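Warum ich meinen alten Rechner nicht hergebe

Mein Schwager Dale Paquette findet, ich sei ein hoffnungsloser Fall. Er kauft sich alle drei Jahre einen neuen Computer, zieht seine Sachen in einer Stunde um und ist glücklich damit. Ich sitze immer noch an dem Kasten, den ich mir damals vom ersten richtigen Gehalt geleistet habe – und wenn ich »Kasten« sage, dann meine ich das auch so, denn das Ding wiegt so viel wie ein Kindergartenkind und brummt auch ungefähr so zufrieden vor sich hin.

Im April war es dann so weit, er ging nicht mehr an. Schwarzer Bildschirm, kein Piepsen, gar nichts. Ich habe erst mal Tee gekocht. Dann habe ich beim Hersteller angerufen, wo mir eine sehr freundliche Stimme erklärte, für dieses Modell gebe es leider keinen Service mehr, aber man könne mir einen Rabatt auf ein neues Gerät anbieten. Genau da fängt mein Ärger an!

Ich habe nämlich gar nichts gegen neue Geräte. Ich habe etwas dagegen, dass die Antwort auf jede Frage ein neues Gerät ist. Wenn bei meinem Fahrrad die Kette reißt, will mir ja auch keiner ein Fahrrad verkaufen (na gut, einer hat es mal versucht, aber der Laden hat inzwischen zu). Beim Computer nehmen wir das einfach hin. Wir sagen »der ist halt alt« und tragen ihn zum Wertstoffhof, mitsamt dem Gehäuse, dem Netzteil, den ganzen Schrauben und Kabeln, die noch jahrelang ihren Dienst getan hätten.

Bei mir war es am Ende das Netzteil. Rausgefunden hat das Mei Iwasaki aus dem dritten Stock, die beruflich Gutachten übersetzt und nebenbei so ziemlich alles repariert, was einen Stecker hat. Wir haben einen Abend lang an meinem Küchentisch gesessen, sie hat geschraubt und ich habe die Schrauben in Eierbecher sortiert. Ein gebrauchtes Netzteil hat mich 20 Euro gekostet. Der neue Rechner hätte, trotz Rabatt, 802 Euro gekostet. Ich bin keine große Rechnerin, aber das kriege ich noch hin. 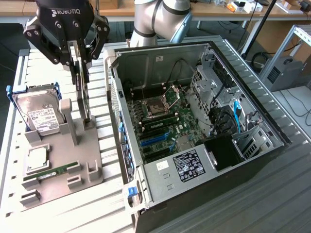

Jetzt höre ich schon den Einwand, und er kommt natürlich wieder von Dale: Meine Zeit sei doch auch etwas wert. Ja, ist sie. Aber was hätte ich denn mit diesem Abend gemacht? Vermutlich eine Serie geguckt, die ich schon kenne. Stattdessen weiß ich jetzt, wie es in der Kiste aussieht, vor der ich seit elf Jahren sitze. Ich hatte immer gedacht, da drin sei irgendeine Art Zauberei, versiegelt und nur für Eingeweihte. Dabei steckt vieles einfach nur ineinander, und manches ist so beschriftet, dass sogar ich es verstanden habe.

Der andere Einwand ist ernster. Alte Rechner ziehen oft mehr Strom, und irgendwann gibt es keine Sicherheitsupdates mehr. Das stimmt, und wer Onlinebanking mit einem Betriebssystem von anno dazumal macht, dem will ich auch nicht zureden. Nur lässt sich daran oft etwas ändern, ein anderes System drauf, mehr Arbeitsspeicher rein, und dann geht es noch eine ganze Weile. Meine Freundin Rosalind Achterberg schreibt ihre Hörspiele auf einem Laptop, bei dem die Taste für das Ö fehlt. Sie drückt auf den Gummistöpsel darunter. Geht auch!

Was ich mir wünsche, ist ziemlich bescheiden. Ich möchte ein Gehäuse aufmachen können, ohne mir einen Fingernagel zu ruinieren. Ich möchte Schrauben, wo heute Kleber ist. Und ich möchte Ersatzteile länger kaufen können als die Sommerkollektion im Schuhladen. Dafür würde ich beim Kauf auch gern mehr bezahlen, ehrlich, und ich kenne einige, denen es genauso geht.

Dale hat übrigens letzte Woche gefragt, ob Mei sich mal seinen Drucker anschauen könnte. Sie trinkt am liebsten Rotbusch, habe ich ihm gesagt, und Eierbecher soll er selber mitbringen.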